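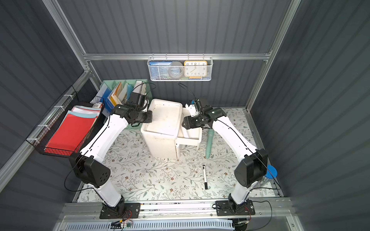
How much should we set aside for spares and wear parts when buying a pair of small tabletop robot arms?

Plan on 15 percent of the arm price for the first year if the arms run most working days, and put it on the same purchase order so it doesn't have to be approved separately later. That is the short version of what people told me last time I asked in this group. I am now doing the full budget and need more detail.

Posted by flarnedon_bench

We are a small shop in Flarnedon and want a two-arm station for sorting and putting away small desk items: pens, markers, tape, file folders, that kind of thing. The arms would be fixed side by side on one rail and share one work surface. We have a quote from Steltico for the pair and a cheaper one from Macedo. Neither quote includes an enclosure, mounting rail, spare gripper fingers or any training time.

What I can't work out is how much the "everything else" adds up to. My manager wants one number by Tuesday. Also, is it worth paying for the enclosure, or can the arms go on a regular bench to begin with?

Posted by rail_and_plate

I bought a setup like this two years ago, so my prices may be out of date. Here is how I would lay out the budget.

Arms and controllers: whatever the quote says. Check that power supplies are included. Mine were not.

Rail and frame: get aluminum extrusion cut to length by the supplier. We paid 1,025 for ours with brackets and base hardware. We tried to save by cutting it ourselves and ended up ordering two pieces again.

Wall panels: optional at first. You can add them to the extrusion later as long as you leave the slots clear.

Cables and cable tray: people forget this line. Allow for longer cables than you think, with slack for the full reach of both arms. A cable that is too short will stop you on day one.
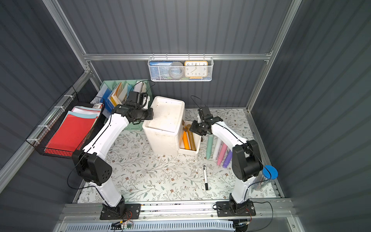

Gripper fingers: order at least two spare sets per arm. Fingers and pads wear faster than anything else on the station, and the lead time on ours was longer than the lead time on the arms. The spare sets were 70 each when I last ordered.

Test items: buy these new and in multiples. If you plan to handle markers, buy the same markers by the box. Drawers and small storage bins take a lot of opening and closing, so get duplicates of the exact model before the store drops it. We spent 144 on office supplies in the first month and I had nothing in the budget for it.

Labor: this was our biggest miss. Someone has to put everything back between runs, wipe down the surface and check the bolts on the base plates. Count those hours as a real cost. For us it came to almost half a day, every day, until we got quicker at it.

On the enclosure question - I would buy the frame now and the panels later. Moving arms from a bench to a frame means redoing your positions and any calibration, and that cost us a week.

Posted by murthorpe2

Get the service plan. We didn't and regretted it. Also ask both sellers where repairs are done. One of ours had to be shipped back to Murthorpe and we paid freight both ways.

Posted by oldcontrols

Mostly agree with rail_and_plate, but I'd skip the second spare set of fingers if you can print your own. Printed ones are good enough for light items like pens and paper. They won't hold up with anything heavy.

For the one number your manager wants, I would take the arm quote and add 40 percent. Write down what is in it, line by line, so that when something gets cut you can show what it was for. Cheaper arms don't bring the other lines down, by the way. The rail, cables and labor cost the same with the Macedo pair as with the Steltico pair, so compare the totals and not the arm prices.

If you buy in March, ask about end-of-quarter pricing. It worked for me once.

Related posts
Leasing or buying a small robot arm
What to ask before you sign a service plan
Gripper pads: rubber or silicone?
Bench height for a two-arm station
Do I need an emergency stop for a tabletop arm?

This site uses cookies to keep you signed in and to remember your settings. By continuing to browse you accept our cookie policy.

Contact us | Copyright, all rights reserved | Back to top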